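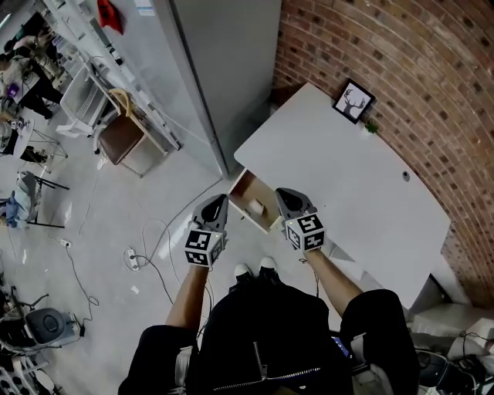 Search products, parts and manuals Go

Print this page E-mail this page

Plarer hand-held teaching grippers, pair

The Plarer is a pair of grippers that a worker holds in the hands, one left and one right. The worker does a usual job with them, for example opening a drawer and putting a small part inside, and the movement is recorded. Later the recordings are used to train a two-arm robot for the same job. Udel makes the grippers and the recording software, which has the name Lostulo.

We wrote this page for the people who decide about buying, and also for the people who will hold the grippers. These are usually different people, and in our experience the second group gets the information too late.

What it does

Each gripper has two fingers, which open and close when the worker squeezes the handle. At the base there is a white marker cube with square black and white patterns. A camera worn on the head sees the cubes and Lostulo calculates from them where each hand was and how it was turned. A small green light shows that the gripper is ready.

One recording is one complete task from start to end. Most tasks in small parts handling take less than a minute. When a recording is bad because the part fell or somebody came to ask a question, the worker says it into the software and this recording is thrown away. It is better to throw away too many than too few.

You do not need the robot in the room for recording. You need a table of normal height, the things that belong to the job, and light that does not change too much. Direct sun on the marker cubes is a problem. Please close the blinds in this case.

Technical data

Weight: 520 g per gripper, without cable
Fingers: two, dark gray, can be changed with one screw
Body: gray
Connection: thin cable along the forearm, long version on request
Markers: white cube, printed patterns, can be wiped with a damp cloth (no alcohol)
Software: Lostulo, one license included with each pair
Supplied with: charger, spare fingers, two wrist straps, printed guide

The head camera is ordered separately. Please tell us if the worker wears glasses. There is a different front pad for this and it costs nothing extra.

What changes for the people at work

This is the part about which we receive the most questions, so it is longer than the part before.

The first installation that we followed from beginning to end was at the spare parts store in Kinnear. Small parts for pumps are kept there in drawers. The job of the day team was to open the drawer, take out or put in the part, close the drawer, and confirm on the screen. In May the team started to record with the Plarer. When the robot began with the real work, they had made 1376 good recordings. All of them came from the same 9 people who did the job before. The management had first thought of using students for it. The team leader was against this and we think this was right. A person who has opened these drawers for years does small things that are in no instruction, like holding the drawer front with the second hand so that a round part does not roll back.

Today the robot does the simple drawers. The team does the mixed drawers, the damaged packaging, the urgent orders and everything that the robot puts aside. Two persons of the team also make new recordings when a new kind of part arrives. They asked to have this written in their job description, and it was done, with a higher pay grade. We cannot promise this for other companies, of course. We only recommend to talk about it before the first recording and not after.

Some points were less good. The work that stayed is more difficult on average, because the easy drawers were also a kind of rest between the hard ones. Several people said they are more tired at the end of the shift, although they walk less. The store now changes the tasks between persons every two hours. Also the place became louder, and the table for checking had to be moved away from the robot.

Recording is work

Please plan recording as working time. It looks easy, and for the first half hour it is easy. After that the forearms become heavy, and the neck also, when the person looks down all the time. Our rules in the printed guide are:

- Not more than 40 minutes without a break.
- Sitting is allowed and for drawer height it is often better. The feet should stand flat on the floor.
- The cable runs along the forearm and then down, never across the knees.
- Cables on the floor go to one side of the chair, and the person should know which side.
- Sleeves pushed up, so that they do not cover the markers.
- Nobody is measured by the number of recordings.

The last rule was not in the first edition. In one early project the numbers of each person were shown on a screen at the wall, and the recordings became fast and bad. We had to make many of them again.

Privacy

A camera on the head sees more than the hands. It sees colleagues who sit in the same room, papers on the table, and sometimes a private bag. Lostulo keeps the pictures on the computer of the customer and makes faces unclear before export. We ask every customer to inform all persons in the room, also those who do not take part, and to agree with the employee representatives how long the recordings are stored. A text for this agreement is included with the printed guide. You may change it as you like.

For which jobs it is suitable

Suitable: drawers, boxes, lids, small light objects, sorting on a table, simple packing.

Less suitable: soft cables, wet objects, everything that needs the feeling of the fingertips. The gripper gives to the hand only a little of what the fingers touch. Experienced workers notice this at once and do not like it. After some practice they look more and feel less, and for teaching the robot this is even useful.

Not suitable: heavy parts, hot parts, sharp blades. The gripper is no protection for the hand.

Ordering and training

The Plarer is sold only as a pair. The training is one day at your place, with your own parts, and we ask that the people from the shift are present and have the grippers in the hand before lunch. Delivery time is 9 weeks at present. Loan pairs for a trial are available, please write to us with a short description of the task.

Print this page E-mail this page

Reader comments (4)

warehouse_left_handed
Is the handle the same on both sides? I am left-handed and with the label printer I always have trouble.

Udel support
Yes, both handles have the same shape. In Lostulo you can choose which hand is the leading hand. The robot will then also learn it this way, so please choose one way for the whole team if it is possible.

nightshift
We had a loan pair for our packing tables. My opinion about the robot is still open, but the breaks rule is good, print it larger. Our supervisor found it on page 31.

partsdesk2
28 Nov 2020
The wrist straps are too short for a winter jacket, even when the sleeve is pushed up. Can one order longer ones separately? I did not find them with the search.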